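Nastside Garment Reuse
Minutes of the Sorting and Folding Working Group
August 12, 2023

Present: Lensa Gebretsadik (chair), Ulises Echeverría, Fahad Bajwa, Anjani Sopacua (minutes)
Apologies: Delia Cáceres (comments received in writing, see item 5)

1. Minutes of the June meeting
Accepted with one correction. Under item 3, "folded width" should read "finished width."

2. Intake
Fahad reported 2,609 garments received since the June meeting. Of these, 520 were children's T-shirts. Adult T-shirts remain the largest single group and are the only group with a backlog. Knitwear intake is low, as expected for the season.
Farías has asked for mixed sizes in one carton. Lensa will reply that cartons stay sorted by size until the current order is closed.

3. Returned packs
49 packs came back from Govell. Fahad opened all of them. The main fault was creasing across the printed area, where the shirt had been folded before the body was laid out flat. A smaller number had sleeves caught inside the fold at an angle, which left a bulge on one side of the pack.
Agreed: the packs are to be refolded and sent with the next delivery. No credit note to be issued.

4. Folding method, short-sleeved T-shirts
Ulises presented a revised draft of the work sheet. After discussion the text was agreed as follows.
4.1 Lay the shirt on the table with the collar toward the back edge.
4.2 Smooth from the center out to the sides, then down to the hem. Bring the side edges parallel before any fold is made.
4.3 Fold each side in to the same depth. Sleeves lie straight along the body.
4.4 Fold up from the hem in 2 steps. The last fold ends below the collar seam.
4.5 Turn the pack over. The collar is centered.
Anjani asked whether large prints need a separate sheet. Ulises considered that they do not, provided step 4.2 is done in full. Heavy prints resist the side folds and should be pressed by hand along the fold line, not on the print itself. A note to this effect will be added under 4.3.
Lensa asked that the sheet say nothing about folding boards. The Diltico boards are too wide for the smaller sizes and their use stays optional.

5. Tables and baskets
Baskets are to stand at a back corner of the table, clear of the folding area. Garments with cords or drawstrings are not to be folded with the T-shirts. They stay in the basket until the T-shirts are finished, and the cord is tied off before folding.
The position of the hem was left open. Fahad prefers it close to the front of the table. Ulises prefers a clear strip in front. Delia's written comments were read out under this item and are attached after the action list.

6. Actions
Lensa: reply to Farías on carton sorting.
Fahad: refold the Govell packs.
Ulises: add the note on heavy prints and reissue the work sheet.
Anjani: measure the Diltico boards against the smaller sizes.

The meeting closed without other business. The date of the next meeting will be circulated.

Attachment to item 5

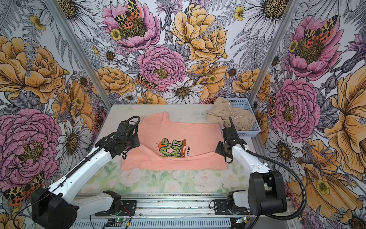 Delia Cáceres: I would keep the clear strip in front of the hem. When the hem sits right at the table edge, the first fold up drags the back layer and the two layers no longer line up. I also ask that 4.4 give the depth of the first fold as a share of body length, as a fixed measure will not suit every size.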